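Cambiar el cartucho de un grifo monomando que gotea

Gotea, se cambia el cartucho y listo. Media hora si no hay cal. Con cal, una tarde.

Qué hace falta: llave allen pequeña, llave inglesa, trapo, vinagre, grasa de silicona (la de fontanería, no otra). Y el cartucho nuevo, claro. El mío es un Stetilura, lo compré en Leclerc. Antes de comprar medir el viejo – hay varios diámetros y a simple vista parecen iguales.

Primero cortar el agua. La llave de debajo del lavabo o la general. Abrir el grifo para vaciar lo que quede. Tapar el desagüe con el trapo, el tornillito de la maneta se cuela siempre.

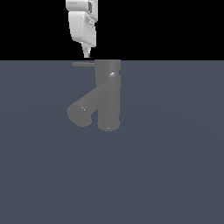

Grifo monomando gris oscuro, de una sola palanca.

Segundo, la maneta. Levantar el embellecedor con la uña o un destornillador plano, aflojar el allen, tirar hacia arriba. Si no sale, mover a los lados, sin golpes. Luego el capuchón, a mano. Debajo hay una tuerca grande: llave inglesa, contra reloj. En los Zerkano va bastante apretada, sujetar el cuerpo del grifo con la otra mano o gira todo y adios latiguillos.

Sacar el cartucho viejo y fijarse en cómo estaba puesto, los pivotes de abajo van en sus agujeros. Foto con el móvil antes.
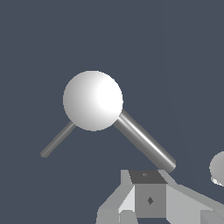

Limpiar el asiento con vinagre, dejarlo un rato, y pasar el trapo. Que no quede arenilla, por ahi vuelve a gotear. Un poco de grasa en las juntas, cartucho dentro, tuerca. Apretar firme pero sin pasarse – es plástico y se raja.

Abrir el agua despacio, con la maneta ya puesta. Mover a frio y a caliente. Si sale al revés, el cartucho está girado, desmontar y media vuelta.

Si sigue goteando por la base es otra cosa, la junta tórica del caño. Eso va en otra entrada.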